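Ticket 1037
Project: Skultaren
Site: Baldale
Category: Teleoperation / hand guiding
Status: Open, waiting on a part
Priority: Normal (was High)

Subject: Follower arm lags and then jumps during remote demos

Opening post

Hi all, me again. I've been trying to record the bin task on the Skultaren setup and I can't get a clean run out of it. When I drive the arm from the remote handles it follows nicely for a bit, then goes sluggish, then catches up in one big lurch. If it's holding something at the time, the something gets flung. I've had a sponge land behind the bench twice!

What I'm doing: pick one item off the table, carry it over to the bin, let go, go back to the start pose. Nothing fancy. I wanted 30 good demos before handing over to training and I've got four I'd be willing to show anyone.

What I've tried so far:
Restarted the control program. Fine for two runs, then back to lurching.
Restarted the whole machine. Same.
Swapped the network cable for the short grey one. Same.
Turned the speed limit down by half. The lurch is smaller but it still happens, and now everything takes ages.

Log from the last bad run is attached as run_856. The bit to look at is just after the gripper closes.

Update 1

Right, I've had a proper look at the log. The commands from the handles go out evenly all the way through, so I don't think it's my hands (I did wonder). The positions coming back from the arm have a hole in them. Nothing at all for a moment, then a great pile of readings at once. So the arm keeps getting told to go somewhere new from a position that's already old.

I tried hand guiding as a comparison, so no remote handles, just float mode on and me pushing the arm about. No lurch in float mode, obviously, as nothing is commanding it. But the hole in the readings is still there. I played one of those recordings back and the arm cut the corner on its way to the bin and clipped the rim.

So whatever this is, it isn't the handles. I've taken the remote side out of the ticket title in my head, even if the form won't let me edit it.

Update 2

Suggestion from the Clarkivgate lot was to stop the wrist camera recording and see if the hole goes away. Good shout. With the camera off I did a whole string of runs with no gap in any of them. With the camera back on, the gap was there by the third.

Dropping the picture size helped a bit. Dropping the frame rate helped more. I don't want to leave it like that though, as the training side needs the wrist view at full rate or the gripper closing gets missed between pictures.

Also, and this is my own fault, I'd been saving everything to the same drive the control program writes its logs to. Moved the recordings to the other drive. That cured the worst of it. I'd now call it a stutter where before it was a lurch, so I've knocked the priority down.

Update 3 – Sunday, November 11, 2018

Came in on a Sunday because the place is quiet and I wanted one long go at it. Results with the recordings on the second drive, camera at full rate:

Remote handles, arm moving with nothing in the gripper: no stutter.
Remote handles, carrying an item to the bin: stutter on a few runs, always near the far end of the reach.
Hand guiding: one small gap, playback fine.

The far end of the reach is interesting. Out there the camera cable gets pulled tight where it goes round the wrist. I wiggled it with the arm parked and the picture dropped out straight away. So I think there were two faults stacked on top of each other, the drive and the cable, and fixing the first one only showed up the second. Lovely.

Wrist view from one of the runs, for whoever picks this up:

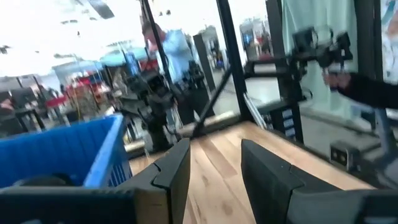 Wrist camera still: fingers open over the table, blue bin to the left.

I've re-routed the cable with a looser loop and taped it down for now. It survived the rest of the session, but tape isn't a fix. There's a longer Öberg cable with a proper clip, stores number 3737, and I've put in for one. Please don't cut the tape off to tidy up until it's here!

If anybody else wants to record in the meantime:
Save to the second drive. Check the path before you start, as it goes back to the old one after every restart.
Keep the bin at the near mark so the arm doesn't have to stretch.
When hand guiding, hold the arm above the wrist and keep off the cable.
Watch the readings light on the screen. If it goes amber, bin that demo and do another – don't try to trim it afterwards, I've wasted a whole evening on that.

Demo count now stands at 19 good ones, all by remote handles. I've left the hand-guided ones in their own folder and I'd like to hear from training whether they want them mixed in or kept apart before I do any more.

Leaving this open until the cable is fitted. I'll rerun the far reach test then and post the log on this ticket.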